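Fledelell: a reading list of islands in novels

Hello, and thanks for stopping by. Fledelell is a plain text list of novels and short stories set mostly on islands, one book per line. I started it in June after rereading a battered paperback on a ferry and wondering how many others I'd half forgotten (quite a lot!).

What's in it

There are around 400 entries. Each line gives the title, author, year, name of the island, whether it's a real place, and a short note from me. The notes are opinionated and a few are grumpy, sorry. Poems are kept in a separate file called Nurmi, which only has 12 lines so far and badly needs help.

How I decided

At least half the book has to happen on the island. Lighthouses count, sandbanks don't, and I still change my mind over tidal causeways. Gavin Mackay sent me 8 corrections to the Scottish entries, all of them right.

Known problems

Translated titles are a mess. Some years are for the first English edition and some for the original, and I haven't marked which.

Last tidied July 11, 2020. If you'd like to add a book, send me the line in the same order as the others and
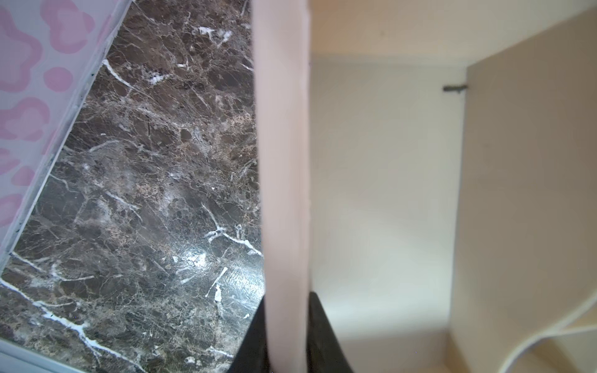 I'll paste it in when I next sit down with the list. Spoilers in the notes are fine, but put them last.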